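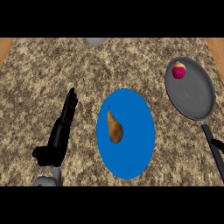

Planner notes, Sep 24, 2024

Quick one, I'm meant to be writing the Medve docs and I'm not.

Spent most of the week on the grasp planner in the kitchen sim. The pear on the blue plate is my test case now, because a pear has a fat end and a thin end and the old code treated everything as a ball. So it went for the middle, every time. Now it fits a long axis first, then picks a spot on the fat side of centre. Much happier.

Perception is still the weak bit. Granite worktop, all those flecks - the segmenter loves to stick bits of counter onto whatever sits on it. Fine on the plate (flat blue, easy). The red fruit in the grey pan is fine as well. Take either one off its dish and drop it straight on the stone and the mask goes ragged. Martti Kettunen says train on more textures, I say fix the depth threshold. We'll probaly do both.

Numbers, for my own memory: 721 runs overnight, planner timeout at 2000 ms, 168 runs hit it. Too many. Nearly all of them the left arm, going round the long way to avoid the plate rim when it could just go over. Collision margin is set far too fat I think.

Next:
- cut the margin, rerun same seeds
- stop Girnimik logging every single waypoint, the files are huge
- pan handle as a proper collision shape, its only a box at the moment
- Medve docs. Yes. Tomorrow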